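Zindilow extends worktop care range to cover cast iron and stoneware kitchens

Zindilow has added a mineral-based sealant, Cocco, to its range of surface treatments for kitchen worktops. The product is supplied to fitters in 20-litre drums and may be applied by brush or pad.
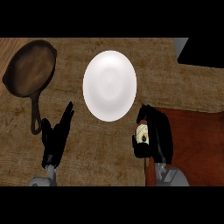 PLUNESWOOD, January – Cocco is intended for mottled and textured counters that carry heavy pans and everyday plates. It is applied in two coats and cures at room temperature. In tests at the Vasard laboratory, treated panels kept 85 per cent of their surface finish after 50 cleaning cycles, against 78 per cent for the previous formula.

"The earlier product was slow to cure in unheated buildings," said Joaquim Antunes, technical manager at Zindilow. "We changed the binder and left the filler alone."

Fitters already using the previous formula can apply Cocco over it after light sanding. Data sheets are available on request – trade customers should quote their account number.

Press contact: Lino Santoro, Zindilow press office, Pluneswood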